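Search this site Search

Student Project Report: Condensate Drain Problems in a Small Walk-In Cooler
Yogesh Khurana
Refrigeration and Air Conditioning Technology, second year

1. Background

The project was done at Ramgate, a food storage business with three walk-in coolers. The smallest one holds dairy and is 900 cubic feet inside. Its evaporator drain had been backing up since the fall, and water was reaching the floor near the door. The staff had been mopping it up every morning. My task was to find the cause, suggest a repair and check the repair afterward.

The cooler runs on a single condensing unit on the roof, installed by Kwok when the building was last remodeled. The evaporator has two fans and electric defrost. The drain line leaves the pan at the back, runs along the rear wall, passes through it and ends over a floor drain in the prep room.

2. Method

I first read the service log, which listed 219 entries for the whole building. Most were filter changes and door gasket repairs. Five mentioned the dairy cooler drain, and in each case the line had been blown out with nitrogen and left as it was.

On Wednesday I measured the slope of the line with a digital level at the pan outlet, at the wall and at two points between. I poured water into the pan from a marked jug, 500 milliliters at a time, and timed how long it took to reach the floor drain. I also checked the heater cable inside the line with a clamp meter during a defrost.

3. Findings

The slope was good at the pan but almost flat for the last part before the wall. One pipe hanger had pulled out of the panel, and the line sagged there. Water sat in the low spot between defrosts.

The heater cable was working, but it had been pushed in only part of the way. It stopped short of the sag. The standing water was therefore outside the heated section, and ice had formed in it. I found ice when the line was opened.

The trap outside the cooler was dry on my first visit. A dry trap lets warm room air travel up the line, and this adds moisture at the coil. I can't say how much this mattered compared with the sag.

Before the repair, the first jug took 91 seconds to drain. The second jug did not drain fully, and the pan had to be emptied by hand.

4. Repair

The loose hanger was moved to a solid part of the panel and one more was added. The line was reset to a quarter inch per foot. The heater cable was replaced with a longer Markonis cable that runs all the way to the wall, and the line was insulated again. The trap was filled and a cleanout tee was put in next to it.

Defrost stayed at four times a day. My instructor wanted one change made at a time, so the timer was left alone — I would have liked to try three.
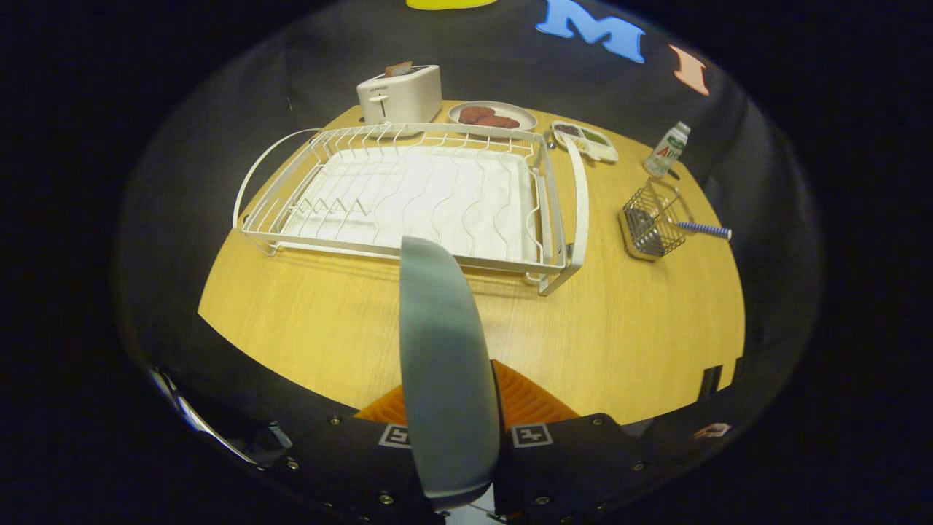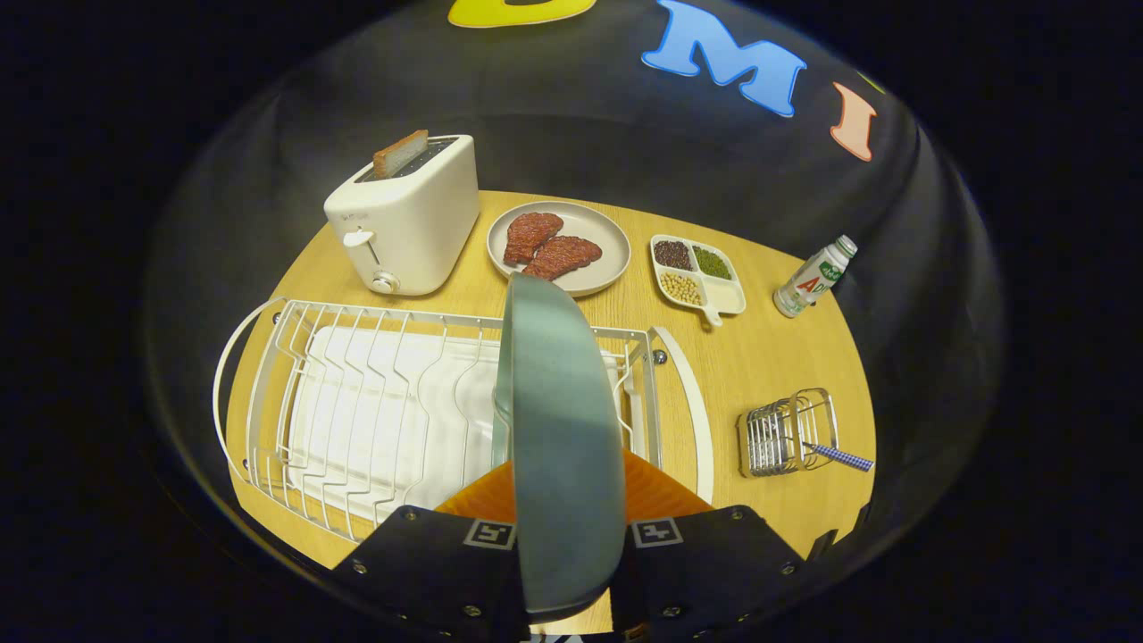
5. Results after repair

I went back twice in December. Both times the jug test drained with no water left in the pan, and the floor by the door was dry. The staff said they had not mopped there since the work was done. Box temperature held at 37 degrees on both visits, the same as before, so the drain fault had not been affecting the cooling in any way I could measure.

6. Limits of the work

Two visits is a short check. The building was cool at that time of year and the door was opened less than it would be in summer. The jug test also sends water down faster than a real defrost does. A longer test would need a float switch in the pan and a logger, and I did not have either one.

I recommend that the trap be checked every month and topped up if needed, and that the hangers be looked at whenever the coil is cleaned. The cleanout tee should be labeled.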